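Fondden Two-Tier Stainless Dish Rack: a long review of a simple thing

By Ketsara Ruangrit
Monday, August 1, 2022

I've been through a fair few dish racks. There was the plastic-coated one that went rusty at the corners, the bamboo one that grew something grey on its feet, and a folding one that folded whenever it felt like it (usually with plates in it). So when the old rack finally went out with the hard rubbish I decided to spend proper money, and I bought the Fondden two-tier in stainless steel. It was $100, which made me gulp a bit. Nine weeks on I am very, very fond of it, and I've had enough questions from friends that I'm putting it all in one place.

What you get

The rack arrives flat in a box you can carry under one arm. Inside there are two side frames, the lower tier, the upper basket, a bag of bolts and a small key for doing them up. The instructions are one sheet of drawings with no words on it, and they're good drawings. I had the whole thing standing in 19 minutes, including the bit where I put the upper basket on back to front and had to undo it again. If you look at the second drawing properly, you won't do that.

There's no drip tray in the box. Fondden sells one separately and I haven't bought it, so I can't tell you what it's like. I use a mat.

One tip for putting it together: leave all the bolts a little loose until both tiers are on, then stand the rack on a flat surface and tighten everything. Kanyarat Kaewmanee has the same model and did hers up tight as she went, and it rocked until she started over.

The lower tier

The bottom level is where the everyday things go. It's a row of parallel rods, and cups and glasses sit on it beautifully. I was expecting small cups to drop through or wedge themselves, as they did in the folding rack, but they don't. You can lay a cup on its side between the wires and it stays there, which is handy for mugs with a deep ring underneath that holds a puddle when you turn them upside down.

Plates are fine too, as long as they're ordinary plates. My big pasta bowls are awkward. They're too wide to stand up and too deep to lean, so they end up across the rods taking the space of four other things. I've started drying those by hand as soon as they're washed.

Clearance between the two tiers is generous. I can get my hand in with a glass in it and not knock my knuckles on the basket, and I have knuckles that find everything.

The upper basket

This is the part I rave about! The top is a rectangular basket with sides, so things can't roll off the edge, and I've found I use it for all sorts. Lids, of course. The measuring spoons. The little silicone brushes. Anything long goes crosswise over the wires and stays put. Pens, even – my felt-tips get rinsed now and then when one of them leaks, and the basket is where they go. Small blocky things lie flat up there quite happily too.

It's also the right height for me, standing at the bench. I'm not tall, and with the old two-storey rack I was always reaching over the front edge and tipping my sleeve into a wet saucer.

Really tiny items will fall through, mind. A teaspoon laid the same way as the rods slides straight down to the lower tier. Turn it sideways and it's fine.

Bowls, and where they go when the rack is full

I own far too many bowls and I like bright ones. The rack doesn't have any special spot for them, so mine tend to spread out on the mat to either side, some upright and some tipped up on an edge. The side frames go straight up and down, and that means you can park a bowl right beside the rack without it riding up on a splayed leg. It sounds like nothing. My last rack had feet that stuck out like a frog's and ate up a whole strip of usable bench.

The mat is the Sorkero fern and flower print, $19, and I'd buy it again tomorrow. It's white with grey fern fronds and round peachy-orange blossoms, and stainless steel looks lovely on it. It does show tea.

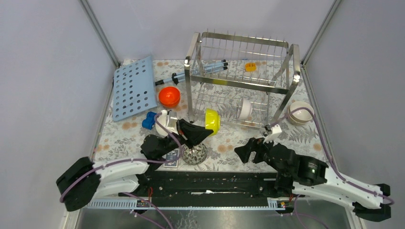
Cleaning and rust

So far, no rust. I live near enough to the sea that cheap metal goes off quickly here, so I check the joins, and they're still clean and bright. The places to watch on any wire rack are the spots where a rod is welded to the frame, and on this one the welds are smooth enough to run a cloth over. On the folding rack they used to snag the cloth and leave threads behind.

I wipe it down at the end of the week with dish soap and a soft sponge, and every so often I go over it with white vinegar to get rid of the chalky marks. Hard water spots do show on the uprights, more than I'd like, and if you're someone who minds that sort of thing you'll be polishing. I mind a little. I don't mind enough to polish on a weeknight.

The upper basket comes off with two bolts, so you can take it to the sink and wash it properly. I'd have loved it to simply lift off.

How steady is it?

Steady. It's heavier than it looks and it doesn't skate about on the mat when you pull a plate out in a hurry. I've had a cast iron pan up top (don't tell Fondden) and the rods didn't sag. The wobble test I do on everything in the house is to fill it up and lean on the bench, and nothing rattled apart from the saucepan lids.

When the basket is loaded and the lower tier is bare it does feel top-heavy. Load the bottom first.

Compared with the Trendar

Kamol Kaewmanee lent me his Trendar rack for a fortnight before I bought mine, so I can compare the two fairly. The Trendar is cheaper and has a cutlery cup that hooks on the side, and I do miss that cup. It's coated wire, though, and the coating on his was already splitting at the bends. Its top level is an open shelf with no lip at all, and I lost a good lid off the back of it on the second night. For me the basket on the Fondden settles it.

If you mostly wash cutlery and a couple of plates, get the Trendar and save your money. If you wash cups, lids and a ridiculous number of small coloured bowls, the Fondden is your rack.

Things I'd change

A cutlery holder in the box, please. At this price it should be there.

Rubber feet that push on further. One of mine came off when I lifted the rack and I found it under the toaster.

An upper basket that unclips, as I said.

And I'd like a narrower version for small flats. Kamonchanok Phetsri measured up her bench after seeing mine and it wouldn't fit between the sink and the wall, and she was properly disappointed.

Score

9 out of 10. The missing point is for the cutlery holder, and I'd have taken off another half for the rubber foot except that it has behaved since I pushed it back on with a bit of warm water. I'm planning to buy a second rack for Mum's place in December, if the price hasn't gone up.

If anyone has the Fondden drip tray, let me know in the comments whether it fits under a mat or has to go on top of one.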